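Tu as déjà épluché un oignon en pleurant comme si ton chat venait de déménager ? Moi oui, mardi dernier, et ma nièce m'a demandé pourquoi. J'ai commencé à répondre, je me suis emmêlé, et du coup j'ai décidé de tout écrire proprement. C'est parti !

# Pourquoi l'oignon fait pleurer (et plein d'autres choses qui se passent quand on coupe les légumes)

Pour comprendre, il faut d'abord rapetisser. Beaucoup. Imagine que tu deviens si minuscule que tu peux te promener dans un oignon. Tu verrais des milliers de petites chambres serrées les unes contre les autres, toutes remplies de liquide. Ces chambres s'appellent des **cellules**. Toi aussi, tu es fait de cellules, et le chat, et le poireau.

Dans chaque cellule d'oignon, il y a des produits rangés chacun à sa place, un peu comme chez ma grand-mère où la farine n'a pas le droit de voisiner avec le savon. D'un côté, des molécules qui contiennent du **soufre**. De l'autre, bien enfermées dans leur coin, des **enzymes**. Une enzyme, c'est une sorte d'ouvrière minuscule : elle prend une molécule et elle la transforme en une autre, très très vite.

Tant que l'oignon est entier, tout ce petit monde s'ignore. On peut le poser sous son nez, il ne pique pas (essaie !).

## Et là, tu coupes

Le couteau casse les murs des chambres. Les liquides se mélangent, les enzymes tombent sur les molécules de soufre et se mettent au travail. À la fin de la chaîne, il se forme un gaz qui s'envole. Il monte, il arrive à tes yeux, et il se dissout dans la fine couche de larmes qui les recouvre tout le temps, même quand tu es content.

Tes yeux n'aiment pas du tout ça. Ils envoient un message au cerveau - « ça pique, ça pique ! » - et le cerveau ouvre les robinets. Les larmes servent à rincer. Tu n'es donc pas triste, tu fais le ménage.

Il y a d'ailleurs plusieurs sortes de larmes. Celles qui mouillent l'œil toute la journée sans que tu t'en rendes compte, celles qui rincent la poussière ou le gaz d'oignon, et celles qui viennent quand on a le cœur gros ou qu'on rit trop. Elles n'ont pas tout à fait la même composition. Je trouve ça incroyable, quand même.

## Mais pourquoi l'oignon fait-il ça ?

Pas pour embêter les cuisiniers ! Une plante ne peut pas courir quand un animal vient la grignoter. Alors elle se défend autrement. La rose a ses piquants, l'ortie a ses poils qui brûlent, et l'oignon a son gaz. L'animal croque, ça pique, il s'en va croquer ailleurs. L'ail, le poireau et l'échalote sont de la même famille, et ils ont eux aussi leur petite chimie au soufre, avec chacun son odeur.

Le radis et la moutarde ont un système qui ressemble, mais avec un autre produit. Celui-là pique surtout la langue et le nez.

## Les trucs pour moins pleurer

Ma voisine, Chiyo Ichikawa, cuisine beaucoup et m'a donné sa technique : elle met l'oignon une demi-heure au frigo avant de le couper. Ça marche plutôt bien, car les enzymes sont paresseuses au froid et le gaz s'envole moins facilement.

On peut aussi :

- demander à l'adulte qui coupe de prendre un couteau bien aiguisé, qui tranche net et écrase moins de cellules ;
- ouvrir la fenêtre ou allumer la hotte ;
- mettre des lunettes de piscine (mon frère le fait, et il a l'air d'une grenouille, mais il ne pleure pas).

La cuillère en bois entre les dents, par contre, j'ai testé deux fois. J'ai pleuré deux fois, et en plus j'ai bavé.

## Et la planche, dans tout ça ?

La planche aussi participe à l'histoire. Quand les cellules sont cassées, leur jus coule dessus. Si tu coupes une pomme juste après l'oignon, au même endroit et sans laver, tu vas le sentir au goûter ! Certaines planches sont en bois, d'autres en plastique, et quelques-unes ont un bord en relief tout autour. 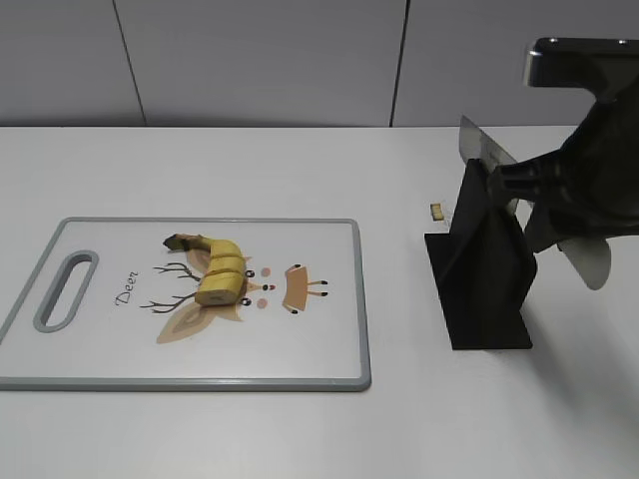
*Une planche à découper en plastique, avec son rebord gris et son trou allongé pour la poignée.*

Sur une planche, il y a aussi des choses qu'on ne voit pas, même en collant son nez dessus : des **bactéries**. Ce sont des êtres vivants formés d'une seule cellule. Beaucoup ne nous font aucun mal, et certaines nous aident même à digérer ou à fabriquer les yaourts. Mais celles qui vivent sur la viande crue peuvent nous rendre malades. C'est pour ça qu'on ne coupe jamais la salade sur une planche où il y avait du poulet cru, à moins de l'avoir très bien lavée. Chez moi, il y a deux planches, et gare à celui qui se trompe.

## L'oignon qui devient doux

Dernière question de ma nièce, et c'était la meilleure : pourquoi la soupe à l'oignon ne pique-t-elle pas ?

Parce que la chaleur met les enzymes au chômage. Une enzyme, c'est comme un origami, elle a une forme bien précise, pliée d'une certaine manière. Quand on la chauffe, elle se déplie, et elle ne peut plus faire son travail. Et le gaz qui s'était déjà formé, lui, s'en va avec la vapeur.

Il reste alors les sucres, car oui, l'oignon en contient ! Cru, on les remarque à peine à cause du piquant. À feu doux, longtemps, en remuant, il devient doré puis brun et il sent divinement bon.

## Une petite expérience à faire à la maison

Demande à un adulte de couper un oignon en deux moitiés. La première va au frigo, bien emballée. La deuxième reste dans la cuisine, emballée elle aussi. Une heure plus tard, l'adulte tranche la moitié froide, et tu te mets à côté de lui pour voir si ça pique. Ensuite, vous aérez bien, vous attendez un peu, et vous recommencez avec l'autre moitié.

Note tes résultats dans un cahier : est-ce que ça pique beaucoup, un peu, pas du tout ? Et l'adulte, il pleure plus que toi ? Surtout, ne te frotte pas les yeux avec les doigts si tu as touché l'oignon. Lave-toi les mains avant, avec du savon. Et garde les deux moitiés pour la soupe !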